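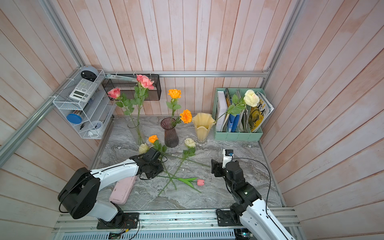
Ximena Carrillo objected at this point that a pledge is not a plan, and that we had coded the two as if they were. She was right, and the scheme in this section is the second one.

Figure 4. The workspace, with two arms on the base rail.

4.2 What companies promised, and when

We read the public climate statements of four mid-sized manufacturers, Pandorero, Mindix, Kamata and Molinix, issued over eight years. Under the revised scheme a statement counts as a commitment only if it names a quantity, a deadline and a baseline year. Of the 50 statements collected, 17 passed. The rest expressed concern, often at length and on good paper.

Deadlines were the most cheerful part of the material. Kamata set its first target for a year by which every member of its current board would have retired. Mindix moved its baseline twice, each time to a year in which it had polluted more, and so made steady progress while its boilers went on as before. We coded these as commitments, with a flag.

Federal policy mattered less than we had expected. When national rules were loosened, the firms' language softened within a quarter, but their spending on efficiency hardly moved. Plant managers we interviewed put this down to the power bill, which arrives every month regardless of who runs the agency. One at Molinix had not read her own company's pledge and asked us to send her a copy.

State rules were a different matter. Pandorero, with plants on both sides of a state line, replaced its furnaces on the strict side and wrote an essay on stewardship on the other. The essay, published in January, is among the 50. It did not pass.

Two limits should be noted. Firms that say nothing do not appear in our data, and some of them may be doing rather well. We also relied on reported emissions, which are checked by auditors whom the firms themselves hire. Section 5 takes up the second problem.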